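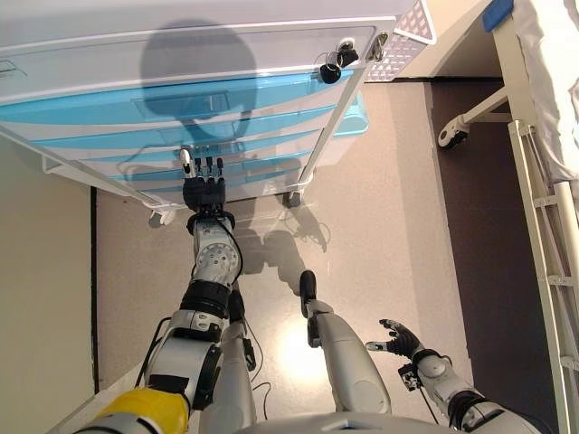

Slide 1: Supply cart, blue drawers, keys in the lock.

Talks > Brullstead 2024 > Speaker notes
Home Programme Speakers Travel Contact

Labelling things so other people can find them
Harish Chettiar, 3/2/24

Thank them for coming. Mention the parking, get it over with.

Start with the Warker stockroom story. Over 40 shelves, every one marked "Misc". Pause. If no laugh, carry on as if none was expected.

Main point: a label is written for a stranger in a hurry. The person who filled the drawer already knows what's in it and will retire to Curkance with the knowledge.

Slide 2, Rizvi's colour code. Be kind. It had 95 colours and a legend in grey.

Skip slide 3 if we started late (we will have started late).

Handout: one page, 50 copies, by the door. Questions, then tea.

Shares 2 Comments 0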